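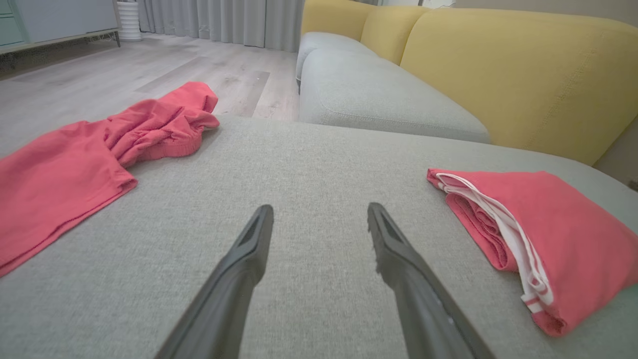 Fig. 1. Two coral-red garments on a light grey sofa seat, one folded, one not yet.

Household Textiles, Unit 8: Folding, sorting and the sofa problem
Notes by Eilidh Gunn, updated 26 Aug 2020

Hello again everyone. I promised I'd type up the folding session because half of you were writing on the backs of receipts, so here are my notes with the bits I forgot to say out loud added in. Please bring them to the practical along with your own basket of clean washing (socks welcome, fitted sheets not yet, we'll get to those in December and I am already dreading it).

1. Why we fold on the sofa

Every textbook I own tells you to fold at a table at hip height. Lovely. I've taught this course for years and I could name on one hand the students who do it that way at home. You bring the washing in off the line, you drop it on the lounge, you put the telly on. So I'd sooner teach you to fold well on a sofa than have you fold beautifully at a table once and never again!

A sofa seat has two things going against it as a folding surface. It gives under your hands, so you can't press a crease flat the way you can on timber, and a woven cover grips the cloth. Smooth knits drag a little when you try to slide them. Monique Guillot, who taught the unit before me, used to lay a big bath towel pulled tight over the cushions, and I still do it for business shirts. For casual stuff I don't bother.

What you do get is width. A long sofa with separate seat cushions gives you ready-made bays. Use one cushion for folding, the next for finished stacks and the last one for anything that needs mending or has lost its partner. Keep to the same order every time and you stop thinking about it.

2. Reading Fig. 1

Have a look at the two pieces in Fig. 1. Same colour family, very different amounts of seat taken up. The folded one on the right is a compact rectangle. The loose one on the left sprawls, with its top bunched up near the back edge of the seat and some of it draped past that edge.

Look for the gathered, elasticated band with the small dense ruffles. I can't tell you for certain whether that garment is a pair of pants or a long-sleeved top, and we had a good argument in class about it (Ewan Niven is firmly in the pants camp and will not be moved). It's a useful argument to have, though, because your first job with any crumpled piece is to work out what it is and which way up it goes before you fold anything. Find the band, find the hem. The hem on this one runs straight and lies flat over towards the left, so you've got both ends to work from.

Now the folded piece. There's a white drawstring cord or trim looping along the folded edge. If yours is a cord, I'd tuck it in before the last fold. Left out, it catches on the next thing you pull from the drawer and the whole pile comes with it, and there goes your Sunday-best stack. There's a short white stripe band with thin coral lines near the lower front corner as well. When a garment has a detail like that I like to finish with it facing out, because you can spot it in the drawer without rummaging.

3. Method for pants with an elasticated waist

Lay the pants on the seat with the waistband away from you and pull any overhang back onto the cushion. Gravity will undo your work otherwise.

Smooth from the waist down to the hems using the flat of your hand. Don't stretch the elastic to get the gathers out. They're meant to be there, and they'll spring straight back anyway.

Fold one leg over the other, matching the inside seams. The seat of the pants will stick out in a little triangle. Tuck that in so the long edge is straight.

Bring the hems up to just short of the waistband. Stopping short matters more than people expect: the waistband is the thickest part, and if you stack the hems right on top of it you get a lump that topples everything you put above.

Fold in half again, or in thirds for long legs. Then tuck the cord, turn the nice side up and off it goes to the next cushion.

4. Method for long-sleeved tops

Front down, neck away from you. Fold one side in to the middle, sleeve and all, then double the sleeve back on itself so it lies along the body. Do the other side to match. Hem up to the middle, then once more to the neck.

If the top has a gathered hem or cuffs, treat it like a waistband and keep the thickness spread out. Jayanthi Sundaram showed us a nice trick where she offsets each sleeve by a hand's width so the two cuffs don't sit on top of each other. I've pinched it, thank you Jayanthi.

5. Colour, and keeping sets together

Reds and corals get their own section because they cause the most grief. A strong warm colour should be washed with its own kind for the first few goes, whatever the label says, and dried out of full sun if you can manage it. I ruined a set of white pillowcases with one new red T-shirt in my twenties and I still own the pillowcases. They're a sort of prawn colour.

If two pieces belong to a set, wash them together every time, even if only one is dirty. Otherwise one half fades ahead of the other and you end up with a top and bottoms that nearly match, and nearly is worse than not at all. Then store them together too. Fold the bottoms, fold the top to the same width, and stack one on the other. Pyjamas, trackies and kids' sets all work this way. Catríona Kinsella tucks the top inside the last fold of the bottoms so that she's got one parcel per set, and for a shared kids' drawer I think that's the best system going.

6. Things people asked

Should you fold warm? Yes, if it's come out of the dryer. Knits settle much better while there's a bit of warmth in them. Off the line, just give each piece a good shake first.

Does it matter if the stack leans? A bit. Check which side your thick edges are on and turn every second piece around the other way.

Rolling instead? Fine for a suitcase or a deep drawer. On a shelf they roll off, so I stick with flat.

What about lint from the sofa? Run a damp hand over the cushions before you start. Dark clothes on a pale woven cover will pick up whatever's there, and so will the cover, going the other way.

7. Before the practical

Practise section 3 at home on two pairs of pants, one with a drawstring and one without, and write a few lines on which was harder to keep square. No marks for neat handwriting. The reading is pages 27 to the end of the chapter in the blue course reader, and skip the bit on starching unless you're keen.

We're back in Room 311, not the big kitchen. The long couch is in there already, so please don't drag chairs in from next door. If you miss the session, ring the office on extension 593 and I'll put a handout aside for you.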